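The Quietest Breakup in Show Business

Nhàn Ung and Cathal Cullinane would like you to know they are still having breakfast

The first thing Cathal Cullinane does when I sit down is move the sugar bowl so that it stands between us and Nhàn Ung, who has the window seat and a bowl of rice porridge she has no plans to share. "She steals from the table," he says. "I don't want you caught up in it." Ung doesn't look up. They have been divorced for two years.

You may remember the wedding. If you owned a television that spring you had little choice. Ung was playing Dr. Khúc, the pathologist with the terrible haircut on the hospital drama Trasby, and Cullinane was playing the man who kept bringing her bodies. They kissed in the fourth season, in a parking structure, and a chunk of the audience never recovered. When the two of them turned up at an awards dinner holding hands, the fan sites went down for an afternoon. When they married that April in a field outside Hunbridge, a helicopter blew the cake over.

"It was a good cake, too," Cullinane says.

"It was dry," says Ung.

The divorce got a smaller helicopter. There was a statement, which used the word "journey," and a few weeks of magazine covers with a jagged line printed down the middle. Then came the awkward part, at least for the magazines. Nothing happened. No one threw a phone. No one wrote an album. He was seen carrying her groceries. She was seen at his mother's birthday, in a paper crown, doing the dishes. A gossip show ran a body-language expert who studied the footage and concluded that Ung was angry with a saucepan.

I ask whether it bothered them to disappoint so many people.

"My agent was disappointed," Ung says. "He had a list. There was a whole section for revenge haircuts."

Neither will say much about why the marriage ended, and both get visibly bored when asked. The nearest I come is a story Cullinane tells about a kitchen renovation, which goes on for some time and involves three different shades of grout. Ung listens to all of it with her chin in her hand. When he reaches the end she says, "That's not why," and goes back to her porridge.

What they do talk about, at length and over each other, is Plarnolano. It's the reason they agreed to this breakfast, and I suspect the reason the breakfast was scheduled for the hour when photographers are asleep. The film is a comedy about a divorced couple who inherit a failing lakeside hotel and have to run it for one season before they can sell. Ung wrote it. Cullinane is in it. Anyone hoping for a confession will have to make do with a subplot about a goose.

"People assume it's about us," she says. "I wrote the first draft before I'd met him. I was 23 and I'd been dumped by a dentist."

"I play the dentist," says Cullinane, with some dignity.

The script sat in a drawer through all six seasons of Trasby. It was rejected, by her count, by everyone with a desk. One studio wanted the couple to be vampires. Another loved it, flew her out, gave her lunch, and asked if the hotel could be a spaceship. She kept the lunch receipt. It's framed in her bathroom, where Cullinane claims it gets the best light in the house.

He came aboard last, and not through any tender reunion. The first leading man left to play a submarine captain, the second wanted the goose cut, and Ung phoned her ex-husband from the airport to ask who he thought might be cheap. "I gave her some names," he says. "I felt I was being quite generous. She let me get through the whole list."

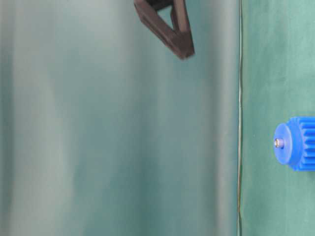 The shoot, by most accounts, was happy and damp. The hotel they rented had 270 windows and all of them leaked. The crew took bets on how soon the stars would have a fight, and the pot sat in a coffee can in the makeup trailer until the last week, when Ung and Cullinane finally obliged with a screaming match over whether a man would really fold a towel like that. It was spectacular, I'm told. It was also about the towel. The camera assistant who won the pot spent it on boots.

There have been other people, of course. Cullinane was linked for a while to a Norwegian skier he says he met once, in line for a sandwich. Ung is seeing someone, and the someone isn't famous, and that is as far as she'll go, except to say that he has watched Trasby all the way through and prefers the other pathologist.

"I like him very much," says Cullinane. "He's wrong about the pathologist."

And the fans? They still write. A box of letters arrives at the production office each month, the bulk of it pleading for a remarriage and a small but firm portion asking after the goose. One woman has sent a card on every wedding anniversary, including the two that didn't count. Ung writes back to her. She won't tell me what she says, though Cullinane has read a few and reports that they're mainly about tomatoes.

I try once more as the check arrives. Surely there's something odd about playing a divorced couple with the person you divorced, saying the lines, doing the little looks, going home to separate houses?

Ung thinks it over properly, which I appreciate. "The houses are very close together," she says. "He can see when I've got the good cheese."

Cullinane has taken out his reading glasses to inspect the bill. He wants to split it. She points out that he had the eggs and two coffees and some of my toast. He says the toast was offered. They both turn to me for a ruling, and I say – because I've been charmed, and because the car is waiting – that the magazine will be paying.

"Then I'd like another porridge," says Ung, and waves for the waiter.

Plarnolano opens in April.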